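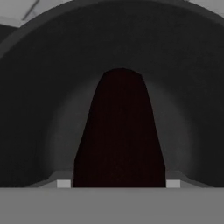

Wrist cam, kitchen sim, Stornau build

tindrum_k
Posted 23 December 2024

OK, this is the most fun bug I've had all year and I want other eyes on it! Kitchen task on the Zomari arm. It has to deal with a pot on the back right burner, and the burner has to be off before the episode counts as done. I ran 224 episodes overnight. In 18 of them the policy called it finished with the burner still on. No error, no timeout, the log just says success.

What I love (and hate) is that the arm motion in those 18 looks great. Smooth approach, no bumps, nothing you'd flag if you only watched the joints.
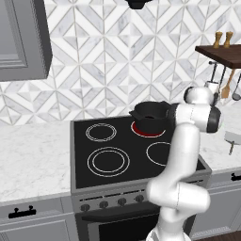

So my guess is the success check reads the knob angle once, early, and never looks again. If something brushes the knob after that, the burner comes back on and the checker is none the wiser. I'm digging through the Nikel logs tonight and will post the knob traces.

pelmet
Cool find, but I don't buy the brushed knob. The elbow would have to hit it pretty hard, and you'd see that as a contact. Do you log contacts on the links or only on the fingers?

tindrum_k
Only the fingers. Ouch. Good point, turning on the rest now.

oatfield_9
Check the knob joint friction first. In the October release the default was so low that our knobs drifted by themselves. We'd set one to off and 30 seconds later it had crept back past the threshold. I put the friction up and it went away.

pelmet
Drift would show up in a lot more than 18 runs though.

oatfield_9
Depends how long the episodes are. Ours were long.

marrow_lane
Can I be the grump for a second? Whichever of you is right, a success flag that ignores a live burner is a safety problem and I'd stop training on those runs today. We use the Solanki checker, which tests the heat state on every step and fails the whole episode if it's on at the end. Slower, but I sleep fine.

tindrum_k
Not grumpy at all, I pulled all 18 from the training set this morning. I'm less sure about checking every step, it eats a lot of time on our machine. Last step plus a short hold might be enough?

marrow_lane
A short hold wouldn't catch oatfield's drift.

tindrum_k
Hmm. No, it wouldn't.

Update, same evening – link contacts are in and I reran 80 episodes with the same seeds. Four bad ones. Two have a forearm contact on the control strip right before the knob moves, so I get to be a little bit right! The other two have no contact at all and the knob just creeps, so oatfield_9 gets those.

pelmet
Ha, fine, I was wrong about the elbow. Post the traces anyway, I want to see how hard it hit.

oatfield_9
What's your friction value?

tindrum_k
Zero. I never set it. Fixing that now, then a full rerun with marrow_lane's every-step check switched on, and I'll put the traces up when it finishes.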